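チョウの観察記録、低地での早い時期の目撃はどう報告すればよいですか

カテゴリ:昆虫・野外観察
回答 3件

質問

趣味でチョウを見て歩いています。観察歴は4年です。
先月、クロストステッド(Clostirstead)の湿地を一周する遊歩道で、ヒョウモンチョウの仲間と思われる個体を見ました。午後2時すぎ、晴れ、風は弱かったです。アザミの花に止まっていて、翅の裏側は見えましたが、表側は飛び立つ瞬間しか見ていません。

手持ちの図鑑では、この種は標高800メートルより上にいることになっています。湿地はずっと低い場所です。似た種が何種かいて、裏面の銀色の紋の並びで区別すると書いてありますが、写真は少しぶれていて、紋の一部がはっきりしません。

聞きたいのは次の点です。
・種まで確定できない記録でも、地域の記録サイトに出してよいのか
・出す場合、「〜の可能性」と書くのか、属までにとどめるのか
・もう一度探しに行くなら、何時ごろがよいのか

記録サイトはIvikを使っています。過去の投稿はほとんどが普通種です。

回答1

出して大丈夫です。Ivikには属までで登録する欄があります。種名の欄を空けたまま、備考に候補の種名を書いてください。あとで確認係が見ます。
写真はぶれていても付けたほうがいいです。トリミングした版だけを載せる人がいますが、元の大きさのものも一緒に載せてください。

回答2

低地にもいますよ。うちの近所でも普通に見ます。図鑑が古いのでは?

(質問者からの返信)
図鑑は改訂版です。近所というのは標高どのくらいの場所でしょうか。種は同じですか。

(回答2の補足)
標高はわかりません。オレンジ色で黒い点があるやつです。種までは調べていません。

回答3

長くなりますが、順番に書きます。

まず、オレンジ色に黒い点というだけでは属も決まりません。この仲間はどれもそう見えます。裏面の後翅、外側の縁に沿った紋の形と、その内側の帯が途切れるかどうかを見てください。ぶれた写真でも、帯が続いているか途切れているかくらいは読めることがあります。画面で拡大しすぎるとかえってわからなくなるので、100パーセント表示で見て、少し離れて眺めるのがいいです。

登録は属まででよいと思います。備考には次のことを書いておくと、後から見る人が助かります。
・見た時刻と天気
・止まっていた植物
・翅のどちら側を、何秒くらい見たか
・近くに食草があったかどうか

食草のことは忘れがちです。ヒョウモンチョウの仲間にはスミレ類を食べるものが多いので、遊歩道の周りにスミレがあれば、そこで育った可能性も考えられます。見当たらなければ、よそから飛んできた個体かもしれません。夏の暑い時期に高い場所へ移り、涼しくなると下りてくる種もあります。図鑑の標高は主に見られる範囲を書いたもので、そこから外れた個体がいてもおかしくはありません。

再訪の時間は、晴れた日の午前中、気温が上がりきる前がおすすめです。翅を開いて日光浴をするので、表側を撮りやすくなります。午後は動きが速く、止まってもすぐ飛びます。曇りの日は、草の低いところで翅を閉じているのを見つけられれば裏面がゆっくり撮れますが、探すのは大変です。

網は、その湿地が保護区なら使えません。Clostirsteadの北側は保護区のはずなので、入口の掲示を確認してください。南側なら採って透明な容器に入れ、両面を撮ってその場で放す方法もあります。容器に入れたまま日なたに置かないこと。

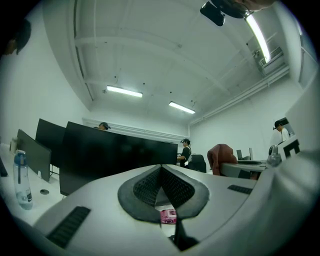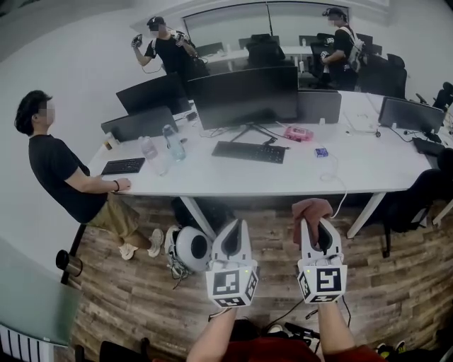
双眼鏡は近くにピントが合うものが必要です。鳥用の倍率の高いものだと、足元の花にいるチョウには合いません。私はLambrechtsの古い型を使っていますが、最短距離が短ければメーカーは何でもいいです。

過去の記録と比べたいなら、Jomardの目録に低地の記録がいくつか載っています。私の手元の版では951番がこの仲間の項目の始まりです。版によって番号がずれるので、属名で引いたほうが早いかもしれません。図書館で郷土資料の棚に入っていることがあります。

もし次に行って見つからなくても、「探したが見なかった」という記録は残しておいてください。日付と歩いた区間、時間帯があれば十分です。Ivikでは種ごとの投稿ではなく、調査票のほうから入力します。画面の右上から切り替えられます。

(質問者からの返信)
ありがとうございます。写真を見直したところ、帯は途切れているように見えますが、自信はありません。属までで登録して、備考に時刻とアザミのことを書きました。スミレは遊歩道の東側の土手にあったと思います。次は午前中に行って、東側から歩いてみます。

(回答3の補足)
土手のスミレは葉だけでもいいので撮ってきてください。葉の形と托葉が写っていれば、種類の見当がつきます。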